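Allham toy swap returns, with rules about rabbits

June 20, 2025

The Allham toy swap is back at the Widmer Rooms this month, and the organizers would like everyone to know that a stuffed animal is not a deposit. You bring one, you take one, and you do not come back an hour later asking to visit it.

The January swap took in 212 soft toys and sent home rather fewer, a result Damian Leitner blames on adults. Children, he says, choose in seconds. Parents stand there weighing up a bear as if it came with a mortgage.

This time the toys will be sorted into bins by size, more or less, and set out on tables at child height. Anything with a battery goes in a separate room with the door shut – a lesson learned from a singing hedgehog in January. Toys should be clean and have most of their limbs. Missing eyes will be considered case by case.

Checkered tablecloths are staying, despite one written complaint that they make the place look like a spaghetti restaurant.
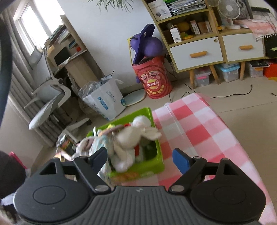
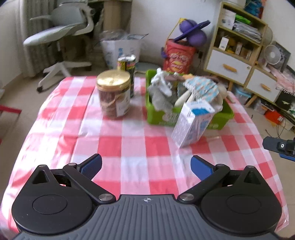 Soft toys in the green bin, checkered cloth underneath.

Petra wrote in to ask whether the limit of one toy per child could be raised to two, as her twins had spent the whole winter fighting over a single duck, and whether the duck could be returned. Entry is free, and leftovers go to the Porkico thrift store on the last afternoon.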